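The Rule About the Cup

Modupe Effiong had written the rules herself, so she could not complain about them. There were 38 of them, printed on two sheets and kept in a plastic cover, and every new operator at Clornolen had to sign under the last one before touching a gripper.

Arif Mandagi had signed in July. He had read them slowly, with a dictionary for the word "tamper", and he believed in all of them except number 14.

Number 14 said: If the operator is in doubt, the attempt is marked as bad.

"It is too hard," he told her on his first morning. "I am always in doubt."

"Then you will mark many attempts as bad," said Modupe, and she went to look for her tea.

By December he had become good at the work. His hands knew the weight of the gripper and how far the fingers should open. He checked that the pads were clean. He said the number of the attempt aloud before he began it, as rule 6 asked, and he kept his other hand away from the object until the fingers had closed, as rule 9 asked. On the day I want to tell about, he was at attempt 677.
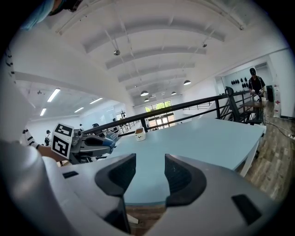
The customer was a firm called Bilora, and Bilora wanted its cups handled in a certain way. A cup could be lifted, carried and put down, but it could not be pushed along the table. Pushing taught the machines a bad habit, their letter said. Somebody in a care home would one day ask for a drink, and the drink would come sliding.

Attempt 677 was almost perfect. The fingers closed, the cup rose, it travelled, it came down. Only at the very end, before he opened the fingers, Arif felt something small in his wrist. Perhaps the cup had moved a little on the table. Perhaps it was his own pulse.

He looked at the recording three times. He could not see any push. The software, which was called Vatero and was never in doubt, had already given the attempt a green mark.

"What is it?" asked Modupe behind him.

"I think I pushed it."

She bent down and watched the recording also. "I see nothing."

"I also see nothing," said Arif. "But I felt it."

She was silent for a while. He thought she would tell him to go on, for they were 145 attempts behind the plan and Bilora had written again that morning. Her hand was already near the keyboard — he remembered this later.

"Which rule?" she asked.

"Fourteen."

"You don't like fourteen."

"No," said Arif. "I still don't like it."

Modupe changed the green mark to red. Then she took the sheets out of their plastic cover, found a pencil, and beside number 14 she wrote in small letters: also if it is only felt.

Arif lifted the gripper again and said the next number aloud.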